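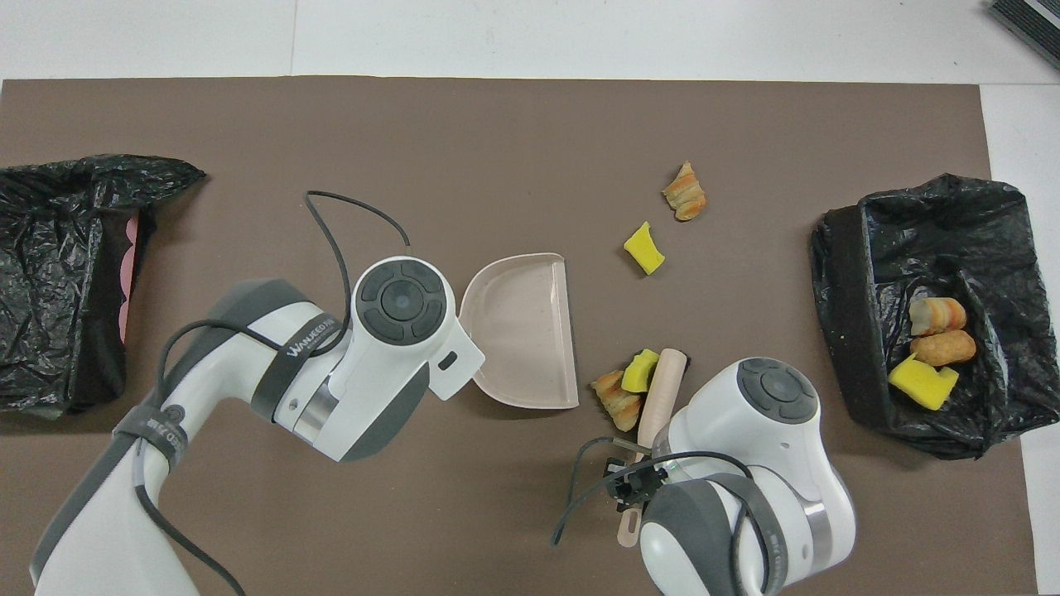 Halina Adamczyk

Community Compost Drop-Off: Your Questions

When can I drop scraps off?
Any time before 3 p.m. The gate at Bornlow locks itself, and it does not negotiate.

What do you take?
Fruit, vegetables, coffee grounds, eggshells. No meat, no cheese – the rats are well fed already.

Are "compostable" forks okay?
Sadly, no. We're still digging up forks from last June.

Is there a fee?
$15 a year, bucket included. Lost buckets are another matter.

Can I get finished compost?
Yes, in spring. Bring your own shovel and a forgiving back.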